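Tang Celebrity News Feed

Entertainment desk service for publishers
Product code: Plinex 859
Provider: Dokik Media Services

The Tang Celebrity News Feed supplies short entertainment items to newspapers, radio stations and websites. Coverage includes film and television casting, music releases, award shows, court dates and public statements made by performers on their own social accounts. Items are written in plain American English and run to no more than 900 characters.

Each item is checked by an editor before release. Posts attributed to a performer are quoted as published, with the original spelling kept, and are matched to the account on which they appeared. Reports on health, custody and pending charges pass through a second editor – this step cannot be turned off by the subscriber.
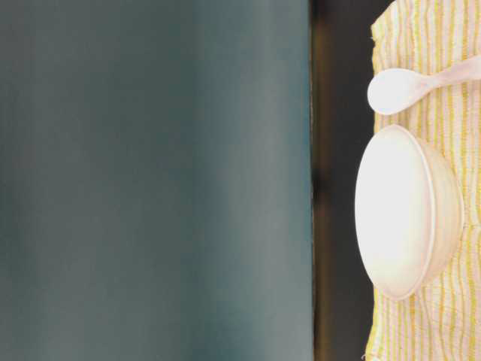

Crumpled cloth beside a dark strip, with a plain teal-gray surface to the left.

Subscribers may choose from 4 delivery methods: email digest, web feed, direct upload to the Kolley publishing system, or manual download. The archive is included in all annual plans and may be searched by name, title or subject. Corrections are sent to every subscriber who received the original item and are marked as such in the archive.

Specifications
Items per week: 386
Maximum item length: 900 characters
Languages: English
Photographs: not included
Minimum term: one year

Licensing
Items may be shortened, but quotations may not be changed. Resale to a third party requires written consent. Subscribers who publish in print as well as online need the combined license – the online license does not extend to print editions.

Orders and trial access
Requests should be addressed to Eliécer Benavides, Subscriber Accounts. Terms on this page apply to orders placed on or after April 22, 2018.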